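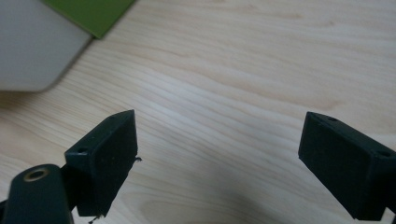
Was die Kantine über uns weiß

Von Inmaculada Robles

In Condville haben 48 Betriebe ihre Kantine geschlossen. Bei Ornitz, wo ich acht Jahre gearbeitet habe, isst man jetzt am Schreibtisch. Cornel Sandu aus der Buchhaltung vermisst nicht die Suppe - er vermisst den Streit über die Suppe. Dort hat er erfahren, wer umzieht und wer kündigt.

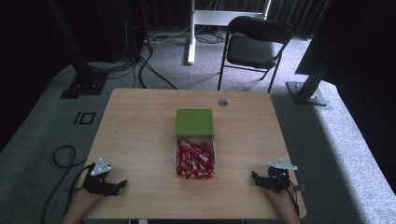 Rot-weiß verpackte Snacks in der Box mit grünem Deckel.

Die Firma Lorner geht seit Januar den anderen Weg und kocht wieder selbst, für 77 Leute. Die Pause dauert dort jetzt länger, und die Leitung hat es erlaubt.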